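Re: Re: gripper order, before Tuesday

> Can we get by with one pair until April? Savis quote is 3442 for the
> second set and I only have room for 182 in spare pads.
> Also do we need the Enetti cases?

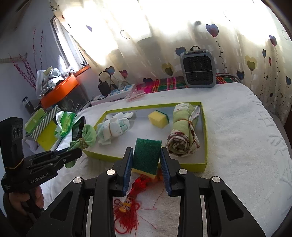
One pair wont cover it. Two sites, same hours, shipping back and forth eats 53 a trip. Blue ribbed pads are the part to stock, they're what meets the sponge in every grasp, so yes spend the 182 there. Skip the cases. Ask Burov if they'd match Savis, they did on teh last order.

Need a yes by Tuesday noon.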